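## Cellar and line notes, October

The Illevbridge taproom closes its upper bar at 3 p.m. on the first working day of the month for line work. Members who drink upstairs should use the ground floor until service resumes. The kitchen is not affected.

### Line cleaning interval

The cask lines have been cleaned weekly since the pub reopened. The keg lines were moved to a two-week interval last winter on the advice of the previous supplier. Signe Hedegaard, who runs the cellar, has now put all lines back on the weekly interval. The reason is haze in the pale ale on the two longest runs, both of which pass behind the old bank counter and pick up heat from the pipework there.

The procedure is the same for every line:

1. Shut off gas and disconnect the keg or cask.
2. Flush with cold water until the discharge runs clear.
3. Pull cleaning solution through to the tap and leave it to stand, drawing fresh solution halfway through.
4. Flush again and test the discharge with a paper strip before reconnecting.

Solution is mixed at the strength printed on the container. A stronger mix does not shorten the standing time and is hard on the seals. Strip results go in the cellar book, one entry per tap, with initials.

### New cooler

The old remote cooler was replaced with a Drilix unit at the end of the summer. It sits on the same shelf and uses the same drain, but the recirculation pump is a different size and the python had to be re-terminated at the cellar end. Two of the old push-fit connectors were cracked and have been thrown out. Anyone who finds more of that type in the spares drawer should discard them too.

The water bath should be checked at opening and at close. If the ice bank is thin at opening, note it and leave the thermostat alone - the setting was changed four times in the first week by different people, and the readings from that week are of no use.

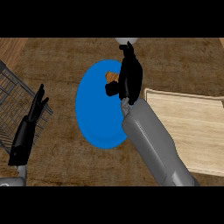
*Page last changed: October, 24 revisions*

### Cask rotation

Casks are now racked on the left side of the cellar in order of delivery, with the vent date chalked on the head. The current rules are:

- Standing time before venting is 24 hours, longer for anything that arrives visibly disturbed.
- Soft pegs are changed when they stop passing gas, and every morning in any case.
- A cask on sale is pulled off after three days, whatever is left in it.

The third rule is new. It costs a little beer on the slower handpump, which has been carrying the Nuchit porter. Þórarinn Eskildsen has asked the brewery to supply the porter in the smaller cask size from next month. If they agree, the right-hand stillage will need new chocks, as the present ones are cut for the larger size and let the small casks roll.

### Glasswash

The glasswasher upstairs has been leaving a film. The rinse aid dose was found to be set at the top of its range, and it has been reduced. Head retention on the bitter is better since the change, although the test was done by eye on two pints and should be repeated. Glasses that have held milk or cream liqueur are washed by hand first.

### Member discount

The Leko card reader at the ground floor bar now applies the member discount to cask beer and soft drinks. It does not yet apply it to bottled beer or food, so these still have to be keyed in by hand. Points stay on the old scale: one per drink, 100 to a free gallon jug, and no expiry. Members whose cards were issued before the reader was changed may need to have them re-registered at the bar - the old number carries over.

The upstairs reader will be set up the same way after the line work. The key for the till drawer is kept with the cellar book.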